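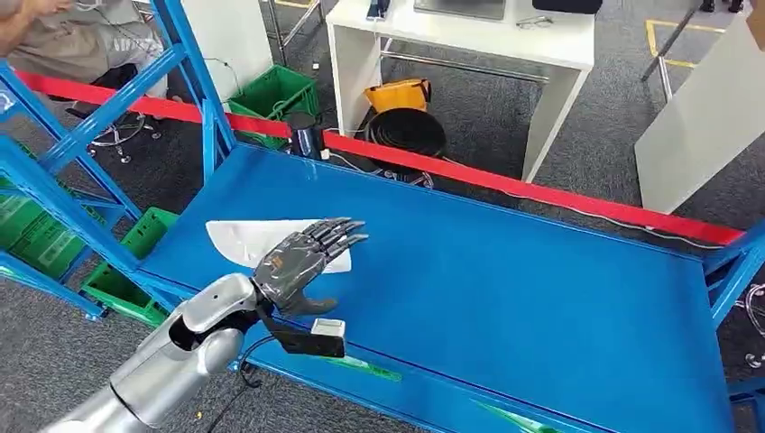
Print this page | E-mail this page

Skanlow: Second Progress Report to the Farquharson Fund

Thank you, first of all, for your patience with the length of the last report, and for the kind note that came back with it. I promised this one would be shorter. I have tried, but a good deal has happened since April and I would like you to have the whole of it, including the parts I'm less proud of.

When I last wrote, Skanlow was a game for three to five players that took the better part of an evening and needed somebody at the table who already knew how to play it. You may remember that the players are rival ferry families on a river that keeps changing its course, and that the river is made of cards laid end to end. Players bid for the right to move a stretch of the river, carry goods along whatever is left of it, and settle up at the landing places. I still love that idea as much as I did when I first applied to you. The trouble was everything I had hung on it.

Where the rules stand

The application described a deck of 197 cards. I am happy to say that the deck is now much smaller, and that I hardly miss any of what came out. The weather cards are gone. The family heirlooms are gone too, which hurt, as I had written little stories for each of them and a few of those were read aloud at the table with real pleasure. But they were being read aloud while four other people waited for their turn, and after the third or fourth evening of that I could see it wasn't fair on anyone. I have kept the stories in a folder and may find a home for them in the back of the rule book, if Fenar can spare us the pages.

The bidding has changed the most. In the old version everyone bid in secret, turned over together, and then compared totals, with a table of tiebreakers that ran down half a page. I was fond of the table. I had spent most of a winter on it. We now go around once, in order, and you either raise or drop out, and if you drop out you take a pilot token that makes your next bid stronger. There are no ties, so there is no table. New players pick it up in the first round, and the people who like to brood over a bid still have plenty to brood about.

I should own up to one change that I made and then took back. For about a month we played with open hands, so that everyone could see everyone else's goods. It made the game faster, yes, but the table went quiet. People did sums and stopped talking to each other, and the bluffing, which is half the fun of carrying salt when everyone thinks you are carrying tin, simply vanished. Hands are hidden again and the noise has come back!

The landing places remain the weakest part. There are six of them, and one, the mill, is still worth too much if it comes out early. I have tried lowering its payment, raising the cost of docking there, and shuffling it into the bottom half of the deck. The last of these works best so far, although it adds a step to the setup and I had hoped to keep the setup down to a minute or two. I'll keep at it.

Testing at Kamarstead

The testing evenings at Kamarstead have been the great pleasure of this period, and I cannot thank the Fund enough for making them possible. We have the upstairs room twice a month, with good light and enough tables for several games at once, and the kettle is close by. A fair number of the people who come had never played anything longer than a card game at a family holiday, and they have taught me more than anyone. An experienced player will quietly fix a bad rule for you and never mention it. A new player reads what is written on the page and does exactly that, and then you have to look at the result.

We brought in 25 hand-cut copies over the spring and let people borrow them. I had worried that lending would mean losing pieces, and we did lose some, but what we got in return was games played at kitchen tables without me hovering nearby and answering questions. Each copy went out with a slip to fill in after every game. Those slips, added to the ones from our own evenings, now cover 484 plays, which is far more than the target we agreed on. Not every slip is useful (several say only "fun" or give the name of the winner, underlined), but the ones with the finishing scores and the playing time have let me see what happens with three players, which I could never get enough of on a busy evening.

With three, I'm sorry to say, the game was too kind. There was so much river to go around that nobody had to get in anyone's way. We now take two stretches out of the deck and close one landing place, and the scores have drawn much closer together. With four it has been steady for a good while and I am leaving it alone. With five it runs long, though less so than before, and I have put a line in the rules suggesting that a first game be played with fewer. 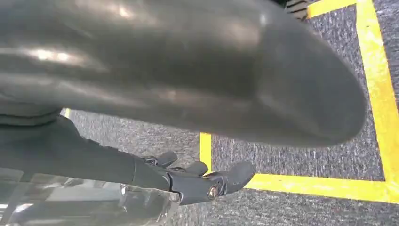
One borrower wrote on the back of a slip that the pilot tokens were the first thing in any auction game that had made losing feel like getting something, and then asked, a little crossly, why the rule book left them until page nine. It was a very fair question. They are on page three now, with a worked bid next to them, and since then I have been asked about them far less often.

The rule book

That slip set off a larger rewrite than I had planned. The old rule book began with the history of the river, went on to the components, and got around to telling you what to do on your turn somewhere past the middle. The new one opens with a turn. The history is down to a paragraph. I have also taken out every place where I had written "as you would expect," having learned that people expect all sorts of things.

I asked groups to learn the game from the new text alone while I sat on my hands at the next table. Two groups got all the way through without a mistake. A third refilled their hands at the wrong moment for the whole game and enjoyed themselves enormously, and I did wonder whether they had found a better rule than mine. I tried it with the regulars at the following session. It falls apart by the second half, but for an hour or so it was lovely.

Printing and money

Fenar have quoted for a short first run with a tuck box, linen-finish cards, and a folded rule sheet in place of the stapled book I asked about. Going down to almost 130 cards has helped the price more than I dared hope, and it leaves room for thicker tokens. I have seen a sample of the card stock and it shuffles nicely. The blue on the river cards came out darker than I'd like next to the gray of the landing places, and players under lamplight may have trouble telling them apart, so I have asked for a second proof with a lighter blue and a small wave mark in the corner.

Spending is within the budget you approved. Room hire came in a little under, and paper and card sleeves came in over, mostly on account of the lending copies. With your agreement I would like to move what is left from the room line into proofs. I don't expect to ask for anything further before the final report.

We are behind in one respect. The artwork for the landing places was due by June and only four of the six are finished. I held back the mill on purpose, as I didn't want it drawn and lettered while its value was still moving about, and the sixth simply slipped. Both should be ready in time for the second proof.

What comes next

The remaining work is to settle the mill, finish the two landing places, and run a last round of sessions with people who have never seen the game before. I would also dearly like to try a two-player version. It wasn't part of the application and I won't let it hold up the rest, but so many couples have borrowed a copy and written back to ask that it seems a shame not to have a go at it. My first attempt used a dummy family who bid from the top of the deck, and it won rather too often.

You would be very welcome at any of the autumn sessions at Kamarstead. There is always a seat, and the four-player table in particular is usually looking for one more.

With warm thanks again,
The designer, Skanlow

Recent reports
Skanlow: First Progress Report
Skanlow: Notes on the auction, old and new
Borrowing a test copy at Kamarstead
Reporting guidelines for Farquharson Fund projects

Contact us | Copyright Farquharson Fund and the authors | Back to top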